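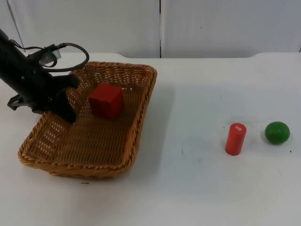

Sunday, December 28, 2025

Quiet day, so I finally got back to the walnut ink. The batch I started from the Orville husks has been sitting in its jar under the bench, and I'm pleased to say it smells a good deal better than the last one did. I strained it twice through muslin and ended up with 399 ml, a warm brown with a little red in it when you hold the jar to the window.

I tried four strengths on the Gralley paper, brushing each one on in a single pass and letting it dry on the rack while I had my coffee (and, well, a second coffee). The strongest feathers a bit along the grain. The second one is lovely — crisp edge, and it takes a dip pen without blobbing. Kalliopi Obradović, if you read this before I see you, that is the one I'd like you to try on your labels.
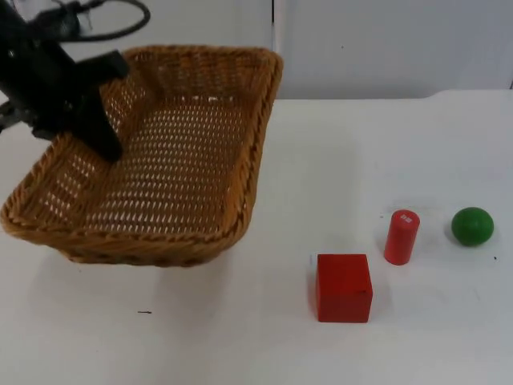

Wicker basket on the white table.

Still to do: add gum arabic to a 70 ml portion and see whether the feathering settles down. I also want to leave a strip of each in the south window until April, with half of it covered, and compare. We're low on muslin, and the Dvořáček funnel has a hairline crack near the spout, so please be gentle with it until I can order another.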